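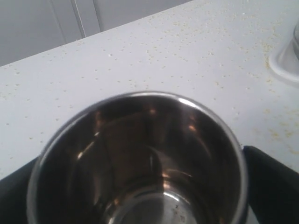 ## How I get a crumby white counter clean again (without chasing the crumbs around)

I bake a lot, and I'm a messy baker. Crumb toppings, cornmeal, toasted oats, whatever I'm measuring, a good share of it lands on the counter. When we moved to Neltley I was thrilled to get a white countertop, and then I found out that white shows every last speck. My old counter in Cakesden was a brown speckled thing and I could go half a day without noticing a mess on it. Not anymore!

For years I just grabbed a wet sponge and went at it. If you've done this you know what you get: a paste. The crumbs soak up the water, smear out into a yellowy streak, and half of them end up in the sponge, where they wait for you until you do the dishes. My neighbor Raphaël Lacroix worked in a bakery kitchen when he was younger, and he watched me do this one November afternoon and finally couldn't stand it. Most of what follows is his method, with a few of my own lazy changes.

### What you need

- A bench scraper (or an old plastic card, I used a dead library card for ages)
- A dry pastry brush or a small, soft hand brush
- A bowl or a dustpan to catch things
- Two cloths, one for damp and one for dry
- Dish soap and warm water

My scraper is a Dondura, which was a gift, and I love it, but a cheap one does the same job. Just check the edge for nicks first by running it over a paper towel. If it snags, don't use it on your counter.

### Step 1: Clear everything off, cups first

Everything means everything. I used to work around the canister and the cups and then wonder why there was always a ring of grit left behind.

Look inside the cups while you're at it. I use steel ones for scooping and they're so shiny inside that you can easily miss a few specks sitting at the bottom. Tip them out over the counter now, while it's still dirty, so you only have one mess to deal with. Then put them in the sink. Wipe the bottoms too, if you're going to set them down anywhere else, or you'll take the crumbs along with you.

### Step 2: Keep it dry

This is the part I had wrong for so long. No water yet! No spray either. If there's a wet patch from a spill, lay a dry cloth on it and let it soak up the liquid before you do anything else. Don't rub.

If you've got a fan going or a window open right by the counter, shut it. I once swept up a lovely pile of cornmeal and then watched it travel across the kitchen.

### Step 3: Pick a corner and push

Decide which way you're going before you start. I always work from the back wall toward the front and then over to the right, because that's where my sink is (flip it if you're the other way around). Start with the thin, scattered stuff and bring it to the thick stuff, so the pile only ever has to move a short way.

Hold the scraper low, almost flat, and make long slow strokes. Short quick ones make the crumbs hop. Overlap each stroke a bit with the one before it, the way you'd mow a lawn.

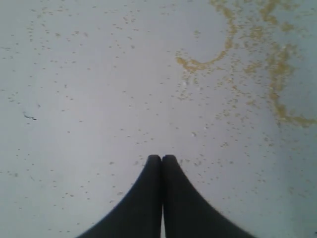 *Thin on the left, a lot thicker over toward the right. I start on the thin side.*

You'll probably see little trails of crumbs left along the edges of your strokes. Ignore them until the end and then go back with the scraper turned the other way. Trying to fix each one as it shows up takes forever – I know, I've tried.

### Step 4: Brush up the fine stuff

The scraper gets the big crumbs, but the dusty bits slide right under it. Switch to the dry brush. Light pressure, bristles tilted, and sweep toward the same pile. I do the corners and the strip along the backsplash with just the tip of the brush.

When it's all together, hold the bowl snug under the counter's edge and push the pile in with the scraper. My bowl is a wide old Goodall one with a flat side that fits nicely against the edge. Do it in two or three pushes if the pile is big. One heroic shove will put half of it in your slippers.

### Step 5: Now the water

A cloth wrung out hard in warm soapy water, one pass, fold it to a clean side, one more pass. Rinse it and go over everything again to get the soap off. Then dry with the second cloth, right away, so you don't get streaks.

### Step 6: The sideways check

Crouch down until your eyes are level with the counter and look across it toward a window or a lamp. Anything you've missed will stick up. My brother-in-law, Édgar Sotelo, prefers to run the flat of his hand over it with his eyes shut, and I have to admit he finds more than I do.

### A few odds and ends

**Sticky crumbs.** If there's sugar or honey in the mix, some of it will stay glued down after Step 4. Lay the damp cloth over the spot, go make yourself a coffee, and come back. It'll lift right off.

**Stone counters.** Check what yours can take before you use a metal scraper on it. Plastic is the safer bet.

**Where the crumbs go.** Mine go in the compost, as long as they're dry. Please don't rinse a whole bowlful of oats down the drain. I did that once in the Cakesden apartment and the plumber was very nice about it, but still.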